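Talks > Community Dance > Speaker notes

Program | Speakers | Notes | Venue | Contact

Mon 16 October
By the Hitidance office

Start with the floor. Most people in the room run classes in rented halls, and the floor is where their complaints come from.

Hitidance has 371 people on its books this term, in 11 weekly classes. We rent from Kusuma Hall and from the Samby Center. Kusuma has a sprung floor. Samby is tile over concrete, and we stopped teaching jumps there in May.

Say what we tried at Samby: shorter classes, softer shoes, then roll-out vinyl. The vinyl helped with slipping. It did nothing for sore shins. Pause here and ask who has used roll-out vinyl. 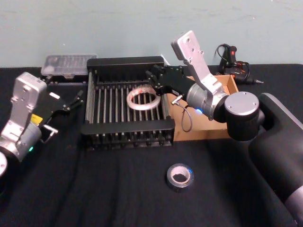
Next, the cost of a portable sprung floor. Custen rents us panels by the evening, and the bill comes to 200 dollars. Setup takes 3 people and has to be finished before the doors open. We charge it to the class fee and show it as a separate line on the receipt. Two families asked about it and both stayed.

Storage is the harder part. Samby let us keep the panels behind the stage until the theater group needed the space. Get storage written into the rental agreement, with the dates.

If time is short, skip the part on music licenses and go to scheduling. Beginners do better early in the evening. Adults over sixty asked for mornings and we were slow to offer them.

Questions. Someone will ask about insurance. Tell them our policy covers the panels only while they are on the floor, so check the wording on theirs.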